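## Section 6: Folding and Presentation of Terry Towels

This section applies to all white terry towels issued under the Stonditz range, including the hand towel (article 847) and the bath towel (article 3683). It should be read together with Section 5, Laundering and Drying. Staff who have not yet completed the linen induction must work alongside a trained colleague.

### 6.1 Preparing the surface

1. Clear a flat, dry area at least twice the width of the towel. A desk or table is suitable if it has been wiped down and allowed to dry.
2. Move pens, cups and paper clips away from the working area.
3. Check the surface by hand for splinters and rough edges. Terry loops catch easily and cannot be pushed back once they have been pulled through.
4. Wash and dry your hands. Hand cream must not be used immediately before folding.

**Note:** Towels must be completely dry before they are folded. A towel that feels cool along the hem should be returned to the airing rack.

### 6.2 The standard fold

1. Lay the towel out with the care label face down and the long edges running left to right.
2. Smooth the pile from the centre outwards with the flat of the hand. Do not stretch the hems.
3. Bring the far long edge over to meet the near long edge and line up the corners.
4. Fold the left-hand short edge across to the right-hand short edge.
5. Repeat step 4 for bath towels. Hand towels are not folded a second time.
6. Turn the finished pad so that the rounded fold faces the front of the shelf and the open edges face the back. 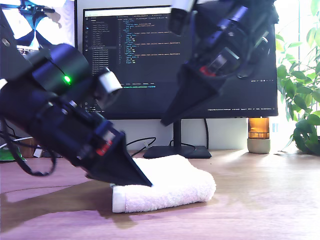

The thickness of the pad should be even from end to end. If one corner stands higher than the others, open the towel to step 3 and begin again from there. Pressing down on a raised corner flattens the pile and leaves the fault in place.

Finished pads are stacked with all rounded folds on the same side. A stack must not exceed 18 hand towels or six bath towels. Taller stacks lean, and the lowest towels lose their softness.

### 6.3 Lifting and opening a folded towel

1. Support the pad from beneath with both hands when moving it between the table and the shelf.
2. To open the towel, take hold of the uppermost layer only, close to a corner.
3. Raise the layer gently and lay it back. Continue until the towel is fully open.

**Caution:** Do not pull a towel out from the middle of a stack. Remove the towels above it first.

If the cloth is gripped in the middle of a layer, it will gather at that point and the edge may roll over on itself. This does no lasting harm to a dry towel, provided it is not stored in that condition.
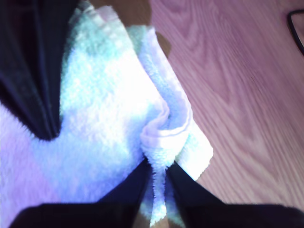
To correct a gathered or rolled edge:

1. Release the cloth fully and let it settle.
2. Find the hem and follow it with the fingertips to the nearest corner.
3. Hold that corner still with one hand and draw the other hand along the hem, unrolling as you go.
4. Shake the towel once, away from the face, and lay it flat.
5. Refold in accordance with 6.2.

**Caution:** Never cut a pulled loop while the towel is under tension. Lay the towel flat and trim the loop level with the pile, using blunt-ended scissors.

### 6.4 Towels to be withdrawn

Set a towel aside if it has a frayed hem, a hole of any size or a stain that remains after two washes. Place it in the bag marked Asamoah Returns and enter the article number on the linen sheet. The bag is collected at 4 p.m.

Stock at the Stirnisby site is counted each August. Questions about this section should be addressed to Razia Janjua, Linen Standards, Witix – written requests are preferred, and the article number should be given in every case.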